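Soup Weather on the Parinby Waterfront

By the second week of January, most of us have had our fill of ham and cookies, and what we want is a bowl of something hot with bread to drag through it. Lucky for Parinby, the old ferry street has turned into a soup lover's walk, and I spent two very happy days eating my way down it.

Start at Skomeck, where the kitchen opens at 11 and the windows are steamed over well before noon. The barley and mushroom soup is the one to get. It's dark, peppery and thick enough to hold a spoon upright, and it comes with a heel of rye so sour it makes your jaw tingle (I asked for a second heel and then, a bit shyly, a third). A bowl costs $5 at lunch, and I can't think of a better use for a five-dollar bill in this town.

Four doors down is Lanz, a narrower, louder room with 33 seats and a line on weekends. The fish stew simmers for 90 minutes before the cod goes in, right at the end, so the pieces stay big and silky. There's fennel in there, and orange peel, and a slow heat that creeps up on you around the fifth bite. Wonderful stuff!

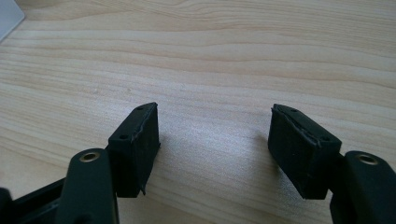
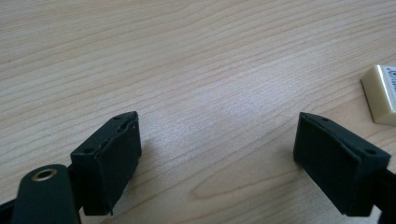
If you still have room, and you should make room, cross the footbridge to Rirncombe. It's a bakery first, but from noon on they ladle out a single soup until the pot is empty. On my visit it was roasted squash with brown butter and crisp sage, sweet without being dessert. The cheese rolls come out of the oven at half past twelve and they go fast, so order yours when you sit down. I took four home and only two made it to dinner.

Rirncombe will add a second pot in February, a split pea with smoked ham hock, and Lanz plans to stay open on Monday nights through the end of that month. Skomeck is closed Sundays. All three take cards, and parking behind the ferry office is free after six.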